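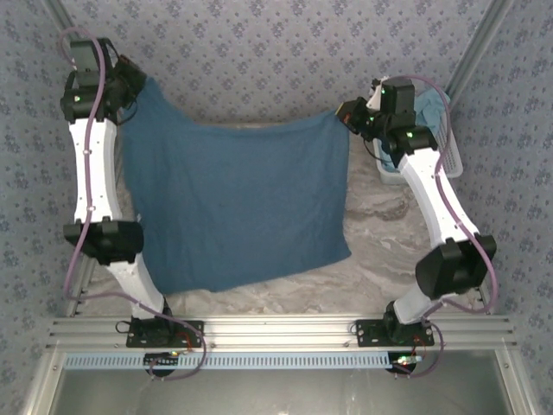 *Fig. 6. Dark teal towel held up by its corners, stretched out.*

## 4. Your first load of towels

Now for the fun part! Your Stavitz Clirham heat-pump dryer is level, plugged in and has had its rest after delivery, so let's get some towels through it. Towels are a great first load: they're thick, they're forgiving, and they'll show you how the moisture sensor behaves before you trust it with a good sweater.

### 4.1 Before you load

1. Check the care label on each towel. Anything marked "do not tumble dry" goes on the line.
2. Spin the load at the highest speed your washer offers for cotton. A good spin saves more drying time than any setting on the dryer.
3. Take each towel by two corners and give it a proper snap. Opened-out towels tumble freely, and the loops stand up so they come out fluffier.
4. Drop them in one at a time, loosely. Stop when the drum is half full.

> **Note:** Keep bath mats with rubber backing out of this load. They have their own program (see Section 7).

### 4.2 Running the Nitatach program

1. Close the door until it clicks.
2. Turn the dial to **Nitatach**. This is the thick-cotton program, and it's a lovely one – slow and gentle, with the drum changing direction every few turns.
3. Press **Dryness** until 2 lights show. That's "cupboard dry."
4. Press and hold **Start** until you hear the chime.

The display first shows 45 minutes. Don't be surprised when that number jumps up or down early on! The sensor is still reading the load, and the time settles once the drum has warmed up.

> **CAUTION:** Never dry towels that have been used with cooking oil, paint thinner or massage oil, even after washing. Oil left in the fabric can heat up and catch fire.

### 4.3 When the chime sounds

1. Let the cool-down finish. If you have to stop early, take everything out right away and spread it flat so the heat can escape.
2. Feel the hems. They dry last, so if they're damp, run **Extra 6** for six more minutes.
3. Pull out the Sison lint filter, open it like a book and wipe both halves with your fingers. New towels shed a lot, and the first filterful is very satisfying.
4. Slide the filter back until the arrow lines up with the notch.
5. Empty the water tank, unless you fitted the drain hose in Section 3.

If the display shows **E374**, the filter isn't seated. Push it down firmly, close the door and press **Start** again – the program picks up where it left off.

> **Tip:** Skip the dryer sheets on towels. They leave a coating that makes the cotton less thirsty, and it can build up on the sensor bars too.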